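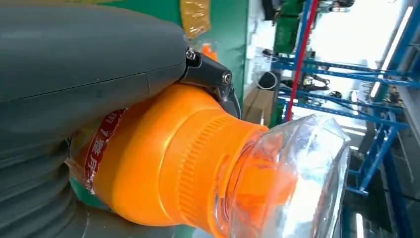
Ticket: Sound cues out of order in Cladunum, second version
Opened: 18/01/2020
Project: Cladunum (performance and text, with a book in preparation)
Status: open, waiting on one test

Problem as reported

During the run-through at Vonon, the recorded text for part two started before the performers had finished part one. The cue list on the laptop showed the right order. The playback did not follow it. The operator stopped the sound by hand and the performers went on without it to the end of the section.

It happened again on the second try, at the same place. The first version of the piece, which uses the same laptop and the same speakers, plays with no trouble.

Setup

Cue list with 50 cues. The spoken text is split into short files, one per paragraph of the script. Cues are fired by hand, except for the whispered passage, where each file starts the next one automatically. The whispered passage is 2,513 words long in the current script.

Step 1. Checked the cables and the audio interface. No fault. Swapped the interface for the spare anyway and the problem stayed.

Step 2. Restarted the laptop and opened a fresh copy of the show file. Same result.

Step 3. Compared the file names with the script. The files were renamed when the text was re-edited for the book, and the numbering now follows the book and not the performance. In the book, the whispered passage comes after the letter. On stage it comes before. Two files ended up with the same number, and the playback program picks whichever was saved last.

Step 4. Renamed the two files and linked them again by hand. The passage then played in the right order from start to finish with no performers in the room. 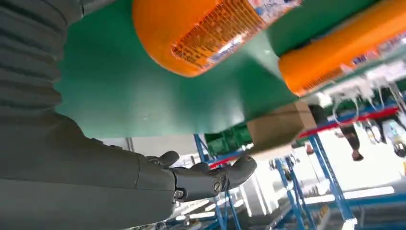
Step 5. Ran part one and part two together with the performers reading from paper. The order was correct, but there was a silence of over 30 seconds before the letter. The old file had a long pause recorded at the end, left from the first version, where it covered a costume change. Trimmed it in the show file only. The original recording is untouched.

Still open

The Jutia recording of the letter has not been tested. It came in as one long file and needs to be cut to match the script – please do not rename it until that is done.

The Nghiêm version of the show file still has the book numbering. Do not use it for playback.

Notes for whoever picks this up

Use the performance script as the only reference for file names. The book can keep its own order. If the text changes again before the March showing, add a note to this ticket with the paragraph numbers and leave the old files in their folder.

Will close after one full run with the Jutia file in place.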